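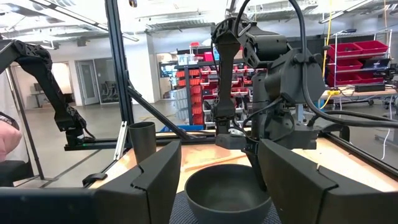 Slide 2 – Setting a table people want to stay at

Welcome back, everybody, and thank you for coming in from the coffee so promptly. I know the Prukport pastries are hard to leave behind (I had one myself, and I may have another at the break).

Start with the plain things. A dark bowl on a blue-gray mat, a tall dark cup, pale wood underneath. Let them look for a moment before talking. Ask who grew up with mats on the table and who grew up with a cloth, and let a few people answer, they always want to.

Then go into the story of the Womia supper club. When we started we had one long table and 40 chairs that didn't match, and we thought the whole job was the food. We spent weeks on the soup. What people wrote on the cards at the end of the night was that they couldn't hear each other, and that they didn't know where to put their elbows. I still have those cards in a drawer at home, and I do take them out now and then.

Slide 3 – Room for elbows

Say that we went down to 6 people per table and never went back up. Six can share one conversation, or split into two, and the shy person isn't stranded at the end. If someone asks about eight, say it works at a round table and is hard going at a long one.

Mention the centerpiece problem here – anything taller than a salt shaker ends up on the floor by dessert. Pause for the laugh if there is one.

Slide 4 – What October taught us

This is the big dinner at the Majumder hall, 142 guests, and every table wanted soup at the same moment. Take your time with this part, it's the one people ask about afterward. We had the bowls stacked in the kitchen and the spoons in the hallway, and the two never quite met. Since then the spoons go out first, before the doors open, and the bread goes out with them. Bread on the table buys you a good long while, and people who are passing bread are already talking.

Don't forget the lady who brought her own napkin ring. Short version only!

Slide 5 – Try it at home

Hand out the Edach worksheet now, not earlier, or they'll read it while you're talking. Two minutes on their own, then turn to a neighbor. The question is simply: who was the last person you had over, and where did they sit?

If we're running late, skip the part on lighting and say only that lamps are kinder than a ceiling light. Leave time for questions. The feedback sheets are on the chair by the door, and the spare pens are in my blue bag.

Notes revised 4/23/22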